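Tamutex moves sink and counter work to two-arm robots at Orken site

October 16, 2025

Tamutex, which runs catering and housekeeping for serviced apartments, has put two-arm robots on kitchen turnaround at its Orken property. The units started regular shifts in September and now handle the counter, sink and dish tasks that cleaning staff used to do between guests.

The robots come from Grullerero and carry soft-faced grippers with a dark textured coating for handling smooth items. Each arm has a small camera near the wrist. A run begins at the sink. The robot clears what has been left in the basin, wipes the rim and returns the sponge and soap to the back of the counter. Metal bowls and pans are stacked to the side.

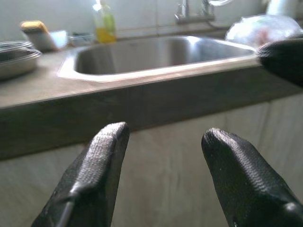
Tamutex logged 1834 kitchen runs in the first month. Of these, 1434 finished with no help from staff. In the remaining runs a worker was called to the unit, most often for thin plastic bags or for clear containers that the cameras had trouble picking out on a bright counter.

Those calls have changed the job for the cleaning crew. A shift used to be planned by apartment, with one person doing the kitchen, bathroom and beds. It is now split. Most of the crew does bathrooms and beds only, and one person per floor carries a tablet and answers the robots. That person also checks each kitchen before it is released and cleans the gripper pads at the end of the shift.

Fares Ghanem, operations lead at Orken, said the tablet role was added to the pay scale one grade above general cleaning. Staff rotate through it every two weeks after a training course of four half days.

"People were worried about the hours first and the robot second," Ghanem said. "The hours are the same. The walking is up, and we are still working on that."

Extra walking comes from calls at opposite ends of a floor. A software update from Boutros, which supplies the scheduling system, will group nearby kitchens into the same time slot.

Tamutex has 440 apartments at Orken. Kitchens with gas ranges are not included and are still cleaned by hand.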